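Rurden, la cuisine simulée : quelques vues de la collecte

Mis en ligne le 13/05/26

On nous répète depuis janvier que la simulation va régler le problème des données. Il suffirait de téléopérer un robot dans un décor de synthèse, d'enregistrer tout ce qui passe, de relancer avec une autre texture de sol, et le modèle apprendrait à ranger une cuisine. J'ai suivi la campagne Rurden en gardant cette promesse en tête, et je reste sur ma faim.

Le protocole tient sur une page : six tâches, deux opérateurs, des séances de 15 minutes, puis un tri à la main. À la fin, 114 démonstrations ont été retenues. Le rapport interne parle d'un jeu « varié ». Varié en textures, je veux bien. Pour les gestes, j'ai rejoué une bonne partie des enregistrements et je retrouve souvent la même approche, à la même vitesse, avec la même hésitation avant de fermer les doigts. Un modèle copiera l'hésitation aussi fidèlement que le reste.

Les légendes précèdent les vues.

Pince ouverte au-dessus d'un sol brun craquelé. Pour l'étiquetage, une vue pareille est ingrate : que cherche-t-on à saisir ? 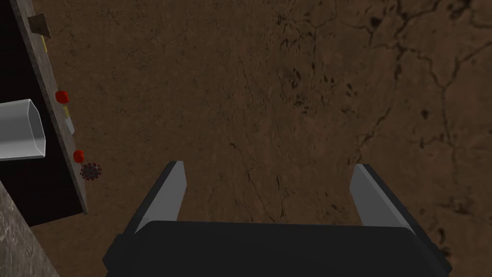 Une fourchette tenue par la tête, dents vers le corps de la pince. Sur fond de marbre veiné, le contraste est flatteur.

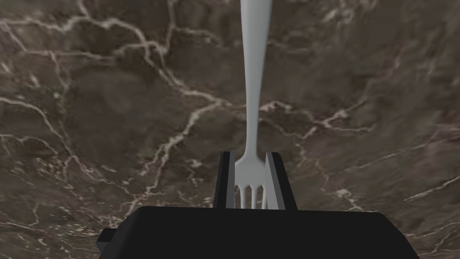

Deux bras près de l'îlot, un petit gobelet translucide au bout de la pince de droite. Celle de gauche est vide. 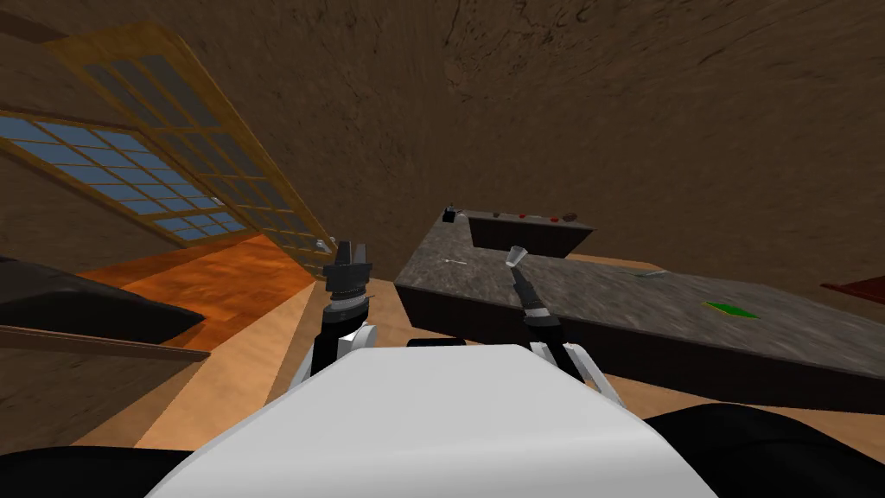
Toshiko Kawaguchi, à qui j'ai envoyé la page avant publication, me trouve injuste. Elle m'écrit que la répétition des gestes est voulue au départ, qu'un modèle à qui l'on montre trop tôt dix manières de prendre le même objet finit par en faire une moyenne, et que cette moyenne tombe à côté. Elle ajoute qu'elle préfère un petit lot relu de bout en bout à un gros lot que personne n'a ouvert.

Sur la relecture, je la suis. Sur le reste, j'attends de voir. Si la répétition est un choix, il faut l'écrire dans la fiche du jeu de données, à côté du nombre de démonstrations, et cesser d'employer le mot « varié ». Il faudrait aussi garder les essais écartés. Ceux de Rurden ont été supprimés au moment du tri, alors que Pamura conserve les siens dans un dossier à part, avec le motif du rejet. On peut discuter la qualité de ces motifs (le plus fréquent est « bizarre »), au moins ils existent.

Autre point qui me gêne, le contact. Dans un moteur physique, une prise peut tenir grâce à un coefficient de frottement généreux. Une image fixe ne le dira pas, et le taux de réussite non plus. J'ai demandé les réglages utilisés pendant la campagne et j'ai reçu les valeurs par défaut, sans confirmation que ce sont celles qui ont servi.

Les tests sur robot réel sont annoncés sous le nom de Darkthorpe. La liste des tâches reste la même, les critères de réussite ne sont pas encore fixés. Je compléterai la galerie quand ils le seront, et je demanderai qu'ils soient publiés avant le premier essai.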